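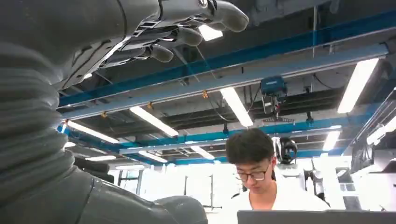
A three-fingered hand under the shop lights, with the white humanoid and a laptop session going on behind it.

I had one question when I called up the engineer who runs the chore program at Felteo, and I'd been carrying it around since March, when my dryer and I stopped being on speaking terms. When does a machine fold my towels?

"Towels, I can talk about," the engineer said, and laughed. "Towels are the good news. Ask me about a fitted sheet and I'm hanging up."

We ended up talking for close to two hours, me at my kitchen table with a notebook and a cold coffee, the engineer at home too, with a dog barking at something through most of the second half. (I was asked to leave names out, and I'm fine with that. Everyone on the team gets enough email from people wanting a butler.)

Felteo is a small outfit. There are 14 people, and the job they've given themselves is to take ordinary chores, house ones and shop-floor ones, and find out which of them a robot with hands can do today. Their list is called Asa, and it had 43 chores on it the day we spoke. Some are what you'd expect, like wiping a counter or putting cans on a shelf. Others are wonderfully specific. Number 31 is "get the last sock out of the drum." I asked who wrote that one.

"Me. I wrote that one at home, on my knees, with my arm in the washer up to the shoulder."

So how many of the 43 work? I pushed on this a bit, because I've read enough cheerful articles about robots to be suspicious of the word "work."

"It depends what you'd put up with," the engineer said. "If you mean, did it do it once while we were all standing there holding our breath, that's a lot of them. If you mean would I leave it alone with the chore and go to lunch, it's two. Two chores. Moving full bins from a cart to a rack, and sorting boxed parts by size. Both of those are shop-floor jobs, and both of them are boring, and I'm very proud of them."

I have to say I liked that answer, even though it does nothing for my towels.

What I hadn't thought about before was how much easier a shop floor is on a robot than a house. The bins all come from one supplier. The rack is bolted down. If the robot needs the cart parked in a certain spot, you put tape on the floor and people will mostly park it there. "Then you go into a kitchen," the engineer said, "and the sponge is somewhere new every single time. There's a wet spot. There's a drawer that you have to lift a little before it opens, and everybody in the family knows that about the drawer, and it isn't written down anywhere."

We have that drawer! Ours is the one with the foil in it.

I wanted to know about hands, too, since that seems to be where the arguments are. Do you need five fingers? Do you need fingers at all? The engineer got noticeably more excited here and I stopped being able to write fast enough, so some of this is pieced together.

"People assume more fingers is better. Every finger is more joints, more stuff to wear out, more ways to get it wrong. With three you can pinch, you can wrap around a bottle, you can hook a handle. I can get through most of my own morning with three fingers, I tried it. I taped the other two down. Coffee was fine. Buttons were terrible."

And buttons are terrible for the robots as well, it seems, along with zippers, plastic wrap, and anything that comes in a bag. Bags came up over and over. A bag changes shape when you touch it, and then it changes again when you lift it, and whatever the machine had figured out a second ago about where the edges are is out of date. The longest-running experiment on the Asa list is a bag of rice being put into a cupboard. They had logged 1,911 attempts at it. I asked how it was going.

"Better than it was," the engineer said. There was a pause. "We buy a lot of rice."

The part of the job I was most curious about is the one you don't see in the videos, the hours next to the machine with a laptop open. I'd pictured a lot of typing. It sounds closer to watching a toddler eat. You start a run, you look at the numbers, the hand stops an inch short of the cup, you go back and find out why, and the why is usually something small. A reflection off a counter. A cable that tugs a little at one end of the reach.

"I spend more time looking down at the screen than up at the robot," the engineer told me. "New people always watch the robot. After a few weeks they're reading the log and they only look up when they hear something."

Hear what?

"You'll know when you hear it."

The software they use for scheduling the runs is called Hulitix, and I got a good five minutes of complaints about it that I've promised not to print. The grasping test they score everything against is named Bakhtiari, and it's strict. A dropped cup is a fail, fair enough. A cup put down facing the wrong way is a fail too, and so is one that took too long. I tried to work out how my own household would score on unloading the dishwasher under those rules and I gave up, the teenager alone would sink us.

I asked about money, which was the shortest part of the conversation. No price, no date, no home product in the works. The customers they talk to are warehouses and small factories, and what those customers want is the bins. One of them did ask about sweeping. Sweeping is on the list at number 12 and it's apparently miserable, since the broom bends and the dust doesn't stay where you put it.

So, the towels. I came back to them at the end. A flat hand towel, laid out on a table, with good light, gets folded in half and in half again up to nine times out of ten. A warm heap of mixed towels in a basket is another matter. First you have to find a corner, and the engineer thinks corner-finding is a few years of work all by itself.

"Would you have one at home?" I asked. "If it could only do what yours can do right now?"

"To carry bins, sure. I don't have any bins." The dog was going again. "I'd want it to do the sock."

Posted 2020-04-29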